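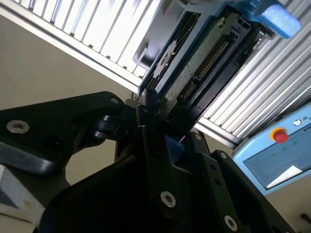 A hard disk drive and a black gripper.

Why do people ring bells in temples?

Hello again! Last time I wrote about candles, and then a letter came from a reader in Gollthorpe who wanted to know about bells. Good question, because I love bells (I was once told off for ringing one when I shouldn't have, but I was only 7).

Let's start with Buddhist temples. Lots of them have a really big bell, sometimes hanging in a little building all of its own. It hasn't got a clapper dangling inside like a school handbell. Instead, somebody swings a wooden log on ropes and it hits the bell from the outside. BONG! The sound is so deep that you feel it in your tummy, and it goes on and on. In Japan, many temples ring theirs 108 times around New Year. That's a lot of bongs, so visitors often get to help.

Then there are the small ones. My friend Graciela Domínguez goes to a meditation group, and they use a bell shaped like a bowl which sits on a cushion. One tap at the start, and everybody goes quiet and listens until they can't hear it any more. Try it at home with a glass and a spoon (gently, please!). Shut your eyes and put your hand up when the sound has completely gone. It's much harder to decide than you'd think.
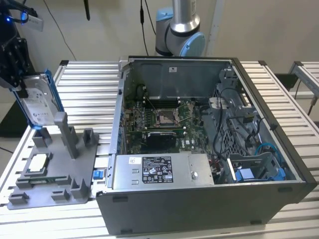 Hindu temples have bells too, and they often hang near the way in, so you can reach up and ring one as you arrive. Some people say it's a bit like knocking on the door to tell God you've come. Other people say it helps them stop thinking about shopping and homework and start thinking about their prayers. At home, a family might ring a little handbell while they pray.

And churches? You've probably heard those! Church bells call people to a service, and they ring for weddings and sometimes for funerals as well. In England there's a special kind of ringing where each person pulls a rope and the bells keep swapping places in the order. I had a go in June, up a tower with 71 steps, and I was terrible at it. My bell came in late every single time and my arms ached for 2 days.

Not every religion uses bells. Muslims are called to prayer by a person's voice, and in synagogues you may hear a ram's horn, called a shofar, at special times of year.

Is there a bell near you? Listen out for it this week and see if you can work out what it's telling people. If you'd like to draw it, send your picture in and I'll put 4 of my favourites on the next page.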